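The Long, Slow Death of the Thank-You Note

Lilibeth Espiritu owes 12 people a letter. She has owed some of them since her wedding, and her older daughter now drives.

"I bought the cards," she says. "I want that on the record. I bought very nice cards."

The cards live in a kitchen drawer with the takeout menus and a flashlight. Every December she takes them out, reads the list of names taped inside the lid, feels terrible, and puts them back. Two of the people on the list have since divorced each other, which raises the question of whether the salad bowl now requires one note or two.

Etiquette books used to be firm on this. My grandmother's copy, a brick with a cracked blue spine, gives the newly married three months and the recently bereaved a little longer, in a tone suggesting she'd better not catch you using it. It has a whole chapter on ink.

I grew up under that regime. The morning after my birthday I was put at the dining table with a ballpoint and told I could touch nothing until every aunt had been dealt with. My letters had a house style. Dear Aunt, thank you for the sweater, it is very warm, how are you, I am fine. I wrote the one about being very warm to an aunt who had sent me a book.

Sreekumar Pisharody has run Ploner, a stationery store with a bell on the door and a cat in the window, long enough to watch the business change shape under him. He sold 1,022 boxes of thank-you cards in his best year. Last year he sold 331, and he suspects a good many went straight into drawers.

"People buy them the way they buy running shoes," he told me. "It's the purchase that makes them feel better."

He has the cards sorted by how guilty the customer looks. Plain cream for the punctual. For anyone over a year late there's a heavy stock with a deckle edge, at a price that amounts to a fine.

Flowers have picked up a lot of the slack. Sending a bouquet takes four minutes on a phone, costs enough to look sincere, and comes with a card so small that no one could expect a second sentence.

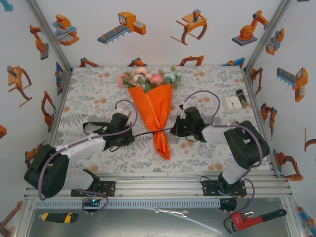 Pink and peach roses in orange paper, tied with a ribbon. Flowers now say much of what used to take a page and a half.

Janelle Dizon considers this cheating. Her mother, Imelda Dizon, considers it a perfectly good bunch of flowers and would like everyone to calm down. The two have argued about it since Janelle's graduation party, when Imelda thanked the entire guest list with a group text and a thumbs-up.

"It had a photo attached," Imelda says.

"It was a photo of the cake," says Janelle.

Janelle writes by hand, to everyone, within the week. She once thanked her dentist. She keeps the replies in a shoebox, and there are 258 of them, a good number of which are thank-you notes for her thank-you notes. She answers those too. Asked how such an exchange is supposed to end, she said that one of the parties generally moves.

Kenneth Ocampo teaches seventh grade and assigns one real letter a year, stamp and all. The hard part used to be the writing. These days it's the envelope. He has seen the stamp placed on the back flap, dead center, like a wax seal, and he has seen a return address given as "my house."

Still, the letters go out, and some of them land. One boy wrote to the man who drives his school bus. The man taped it above the windshield, where the boy has had to look at it twice a day ever since, and has asked Mr. Ocampo whether there is any way to get it back.

As for Lilibeth, I mailed her a note after our interview to thank her for her time. She called to say how much it had meant to her. She has added me to the list.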